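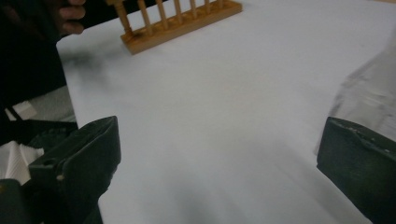

Speaker notes: How many demonstrations does a hand-held gripper need?
Abhishek Katiyar, Rurnetley group
Afternoon session, May. Keep questions to the end.

Slide 1. Title

Say name and group. Thank the people from Lappalainen who did half of the data cleaning. Say early on that this is a talk about data, and that the learning method is a standard one. People who came for a new network should know that now.

Slide 2. The question

We collect demonstrations with a hand-held gripper. A person holds it, does the task, and the camera on the tool records what the fingers see. Later the same kind of fingers go on an arm and the arm tries the task from the learned policy.

The question we kept being asked was how many demonstrations a new task needs. Our old answer was "as many as we can get in the time". We wanted a better one.

Pause here. Ask who in the room has collected data by hand. Wait for hands.

Slide 3. The task

Plate into a wooden rack. The rack has a row of turned spindles on a flat base board, and the plate has to go down between two neighbouring spindles and stay upright when released.

Why this task: the gap is narrow, so a small error in angle shows up as a clear failure. The spindles also look alike, so the policy has to choose one gap and stick with it. If it changes its mind halfway, the plate lands on top of a spindle.

We put the rack on a plain white surface. That makes the table easy and leaves the slot as the hard part. Somebody will ask about clutter. It is on slide 10.

Slide 4. What we recorded

1289 demonstrations in total, after cleaning. Do not read out the table. Point to the bottom row.

Each one starts with the fingers open and ends with them open again, clear of the rack. Start position was left to the person. We asked them to move the rack between runs and turn it by whatever amount they liked. Some turned it a lot and some hardly touched it. This matters later, so mention it now and say we will come back to it.

Slide 5. Cleaning

Three reasons for throwing a run away. The tracking was lost. The plate was dropped. Or the person corrected the rack with their free hand in the middle of the run.

The third was the awkward one. The plate ends up in the right place, so the run looks fine if you only check the last image. We had to watch the runs through. Lappalainen wrote a small viewer called Promorent for this. It plays four runs side by side, and you press a key to reject one. It is dull work, and I have no trick for it.

If short of time, skip the viewer clip and go straight to slide 6.

Slide 6. The comparison

We trained on 100 demonstrations, on 300, and on the full 1289. Everything else was held the same: same network, same training length, same image size.

For the 100 and the 300 we drew the sets in 2 ways. The first was at random. The second was by spread: we sorted the runs by rack angle and rack position and picked runs so that the angles and positions were covered evenly.

Say this slowly. The whole talk hangs on the difference between those two draws.

Slide 7. Main result

Show the bars one at a time.

Full set first. It works well, as you would expect.

Then 300 at random. Clearly worse. Most of the failures are at the steeper rack angles.

Then 300 by spread. Close to the full set. On our test positions we could not tell them apart with any confidence.

Then 100 at random, and 100 by spread. Both poor. The spread set is better than the random one, but I would not put either on an arm and leave the room.

So for this task, choosing the runs well got us most of the way at 300, and choosing well did not rescue us at 100. Do not claim more than that. It is one task and one rack.

Slide 8. Why random does badly

Go back to what I said on slide 4. People turn the rack less than they think they do. The histogram of angles has a tall lump in the middle, where the rack sits at a comfortable diagonal to the person, and thin tails. A random draw copies the lump. The spread draw flattens it.

This also gives a cheap fix when collecting. Tell people which angle to set before each run. We now show a line on a screen beside the table and ask them to match the base board to it by eye. It adds a few seconds per run.

Slide 9. Failures

Play the clips without talking over them, then go through them.

First clip: the policy picks a gap, drifts, and comes down on a spindle. Common with the small sets.

Second clip: correct gap, but the fingers open too early and the plate leans out. We see this even with the full set. We think the fingers hide the lower edge of the plate from the camera just before release, so the policy is partly guessing when to let go. We have not tested that properly yet.

Third clip: it approaches, stops and hovers. No good explanation. Say so.

Slide 10. Limits

One rack. One plate size. A plain surface. Few people doing the demonstrations, all of them practised by the end.

On clutter: we ran a short trial with other things left near the rack, and results dropped for every training set. The order of the sets stayed the same. I would treat that as a hint only, as the trial was small.

On other hardware: Undia is running the same sets on a different arm. No results to show today.

Slide 11. What we do now

Collect with set angles from the first run. Check the coverage plot at the end of each morning and fill in the thin parts after lunch. Train once at 300 and look at the failures before asking anyone for more.

Leave this slide up during questions.

Likely questions

Does the spread draw need labels? It needs rack angle and position. We get both from the first image of each run, with a hand check on the odd ones.

Did you try weighting the runs instead of dropping some? Yes, briefly. It helped a little on the steep angles. Backup slide 2.

Is the data available? The cleaned set will be, together with the lists of which runs went into each draw. Give the Rurnetley group address and offer to send the viewer as well.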